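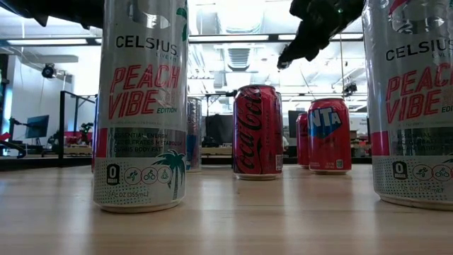 Chiyo thinks the gripper never lost its grip at all, and that we spent the morning chasing the wrong fault. She said so in the chat before I'd even written this up, so it goes first. Her point is that finger pressure stayed flat through the whole event and only the wrist moved. Having gone back through the log twice now, I think she's right, and I'm kind of delighted, because the wrist is something we can fix!

10/4/21, can sorting on the wood table

What happened: run 10 of the clutter set. Standing cans, mixed brands, the Celsius ones tall and slim, the Coke and Fanta cans in the middle of the table. The target was the Fanta. Arm came down, fingers closed, lift started fine. Then at the top of the lift the wrist rolled hard to the left, fast, with no command for it in the plan. The can swung into its neighbor and knocked it over. I hit the stop. The arm held where it was with the can still in the fingers (good fingers).

No one was inside the tape. Uriel was at the monitor and I was at the button. All the cans were sealed and none of them leaked, so cleanup was picking one can up off its side.

First guess, mine: slip. The object tracker showed the label turning, and when a label turns we always say slip. A slick can with a curved side, sure, why not. I swapped the finger pads, ran it again, same roll at the same height. Swapped back to the old pads, same again. That should have told me something sooner than it did.

Second guess, Uriel's: the camera calibration had drifted and the arm was correcting toward a can that wasn't where it thought. Fair idea, and the ceiling lights do put reflections on that tabletop. We checked against the calibration board and it was fine. Then we ran the lift with vision off entirely, fixed positions, and got the roll anyway. So it isn't the camera and it isn't the planner's idea of where the cans are.

The log, finally: wrist encoder reads steady, steady, steady, then jumps by 3770 counts in a single sample and jumps back 2 samples later. The joint can't move that far in that time. The controller believes it, though, and throws the wrist the other way to catch up. Everything we saw on the table comes from that catch-up. It's a lovely clean spike once you zoom in. I printed it and stuck it over the bench.

Why at the top of the lift: that's where the cable bundle goes tight over the forearm. I powered down the drives, left the encoder live, and flexed the bundle by hand near the second clip. Got the spike on demand. Moved my fingers a hand's width down the cable, nothing. Back to the clip, spike. I made Uriel do it too so I'd know I wasn't fooling myself.

The clip is one of the Stilero ones we put on in August when we rerouted for the new gripper. It's tight, and there's a flat spot on the jacket right under it. I haven't opened the cable yet. My bet is a broken shield or a half-broken conductor, and I'd like Leandro to be there when we cut it.

The part I don't like: the controller took a reading that can't be true and acted on it at full torque. A bad cable is going to happen again someday. We have a jump check on the shoulder and elbow, and the wrist was left out when we moved it to the new config file. I found the line. It's commented out, with my initials next to it. So that one's mine.

Done today:
Jump check back on for the wrist. A jump past the limit now drops the drives and sets the brakes.
Tested it by flexing the cable with the arm parked and speed at minimum. It tripped every time I got a spike.
Clip removed, arm tagged out, key in the drawer.

Still to do:
New encoder cable, with a proper loop of slack at the elbow. Ask Agustina Navarrete if there's a spare left from the Plonon build before we order.
Look at the other clips from the same reroute.
Compare every joint's limits between the old config and the new one, line by line, with a second person reading. If the wrist got missed I don't trust the rest of that file.
Rerun the clutter set from the beginning. Earlier runs look clean, but Chiyo wants to search the old logs for smaller spikes, and I want to see what she finds.
Change the tracker message from "slip" to "object rotated". It would have saved us two pad swaps.

Uriel asked if we can still use the run 10 data. Keep it, mark it as a fault, leave it out of the success numbers. It's the best test case for the jump check we've got – real spike, real load, whole log intact.

Leandro back tomorrow, cable first thing.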